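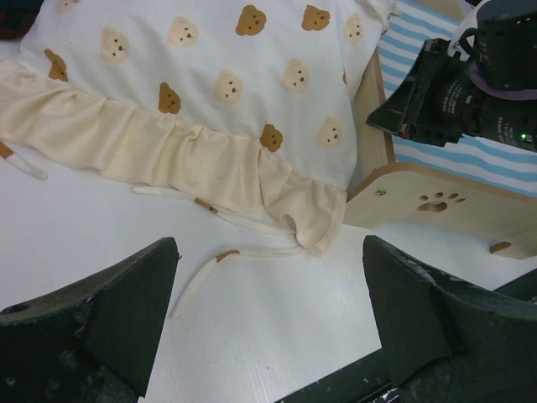 White garment with teddy-bear print on a white tabletop

Trirnoreck Online: Questions about the Onura season

Last update: Wednesday, April 15, 2026

When does the Onura season finish?
It finishes in August, together with the summer maintenance. The exact day will be written in the launcher news.

Do I keep my rank?
Partly. Every player goes down one league, but your titles and your mount stay with you.

What is the level limit now?
The limit is 50. Characters who were already at the limit before the update receive their extra skill points by mail inside the game. Please open the mail in 7 days, after this it is deleted.

How can I enter the Morikawa dungeon?
You need a group of 5 players and one key for the group. The key is sold in the harbor for 1,000 silver.

My key disappeared after a disconnect. Can I get it back?
Yes. Send us a ticket with the name of your character and the server. We can return up to two keys for each account in one season.

Is Brulavura open for solo players?
The first floor only. For the lower floors you must be in a group.

Can I move my character to another server?
Not during a season. Transfers are open again when the maintenance is done.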